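Section 4: Setting Up a Two-Arm Handoff

I've had the Vidlow kit on my bench since August, and I'll walk you through this the way I do it myself. Set aside 40 minutes the first time. You'll get faster!

Before you start, both arms should be homed and the Jenmont controller should show a steady green light.

1. Put the part on the table where both grippers can get to it. I like a plain, light-colored top (dark parts show up so much better on it).

2. Open the Lammers app, go to Pairing, and pick profile 17 for rounded parts. Profile 18 is for flat ones and squeezes a lot harder.

3. Jog the first gripper down until its fingers sit on either side of the part. Go slow for the last bit — I use the lowest speed and tap the key.

4. Bring the second arm in with its fingers open and stop well short. Save this spot as Wait.

5. Close the first gripper, lift a little, and save again.

Note: If you get error 291, the two arms think they're in the same place. Re-home the second one and go back to step 4.

Caution: Keep your hands off the table while either arm is powered, and run your cables where no one will step on them.

6. Press Run Once and keep a finger near the stop button.
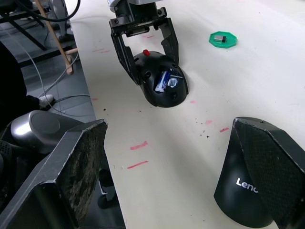 Fig. 4. First gripper over a domed part, seen from between the second arm's open fingers.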